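Uldale House Tenants' Group
Minutes of the June meeting, ground-floor common room, 6:30 p.m.

Present: Ruoxi Gu (chair), Ottilie Trummer, Jianhua Jiang, Xiuying Xia
Apologies: Anqi Pan
Minutes: Ottilie

1. Last minutes
Agreed, with one fix: the paint for the hallway came from Busitz, not Hulard.

2. The common room
Lots of happy talk under this one! Everybody loves having the brick wall in the common room, and Xiuying has already had two neighbors ask if they can hold birthdays in there. Jianhua would like to leave the brick bare and keep the wall and ceiling above it white, so the room stays bright in the evenings. Agreed by all, very quickly.

3. Money
We have $871 in the room fund, and nearly half of that came from the bake sale. What a day that was. Ruoxi read out the thank-you card from the Long family on the second floor.

4. Small holes in the brick
Jianhua would love to fill the little holes high up on the wall. Xiuying wants to keep a few for hanging paper lanterns (great idea, and she has the lanterns already).

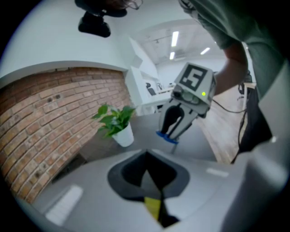
Agreed to leave the holes alone until the lanterns have had a try. Jianhua will buy one small tub of filler anyway, up to $46, and keep the receipt.
Action: Jianhua, Xiuying

5. Any other business
Anqi sent a note offering her big soup pot for the next potluck. Yes please!
Ruoxi to put the sign-up sheet by the mailboxes.

Closed 7:40 p.m.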